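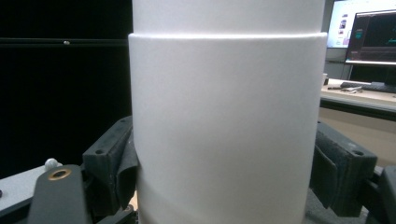
Keeping the kitchen safe when the weather is hot

Every summer in Gakport the same thing happens. The temperature goes up, the family eats outside, and in the same week somebody has a bad stomach. For many years I believed it was the heat itself. Then I started to look at how I was handling the food, and I had to change several habits. I write them down for other households.

The fridge

Put a thermometer inside. The dial in my old fridge showed only numbers from one to five, and I was thinking that three was a good cold setting. When I bought a small thermometer I learned that the middle shelf was at 8 degrees. It should be 4 degrees or a little lower. In July I turn the dial up one number and check again in the evening, when the door has been opened many times.

Do not fill the shelves until there is no space. Cold air must move between the containers. Drinks can go in the esky with ice, so the fridge is left for the meat, the milk and the leftovers.

Raw meat stays on the lowest shelf, in a tray with a border. I use an old Mok baking tray. It is ugly but it does not leak.

Leftovers

Cooked rice is the one people forget. I spread it on a flat dish so it loses the steam quickly, then cover it and put it in the fridge. A big pot of soup I divide into shallow boxes. Left whole, it stays warm in the centre for a very long time — much longer than you would guess by touching the side.

Food which was on the table more than 2 hours I put away or throw out. If the day is very hot I make this time shorter.

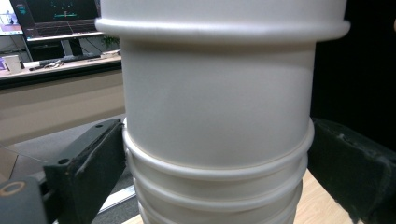

Write the day on the lid with a pencil on masking tape. The tape comes off in warm water, and marker ink does not.

Hands and cloths

Wash the hands with soap for 20 seconds after you touch raw chicken, and also before you open the fridge again. The fridge handle is the place I was always missing. Now I wipe it when I wipe the bench.

The dishcloth should be changed every day in hot weather. Rinse it, wring it strongly and hang it open over the tap. A cloth left in a ball in the sink smells by the morning. I tried the Plendance sponges, which dry faster, but the rough side came off in the second week, so I returned to cotton.

Chopping boards

Keep one for meat and one for bread and salad, in different colours if you can. When the surface has deep cuts you cannot clean it properly any more. My neighbours on Stomulell Road sand their wooden boards once a year and finish them with food-grade mineral oil. For plastic boards I do not know a good repair — replace them.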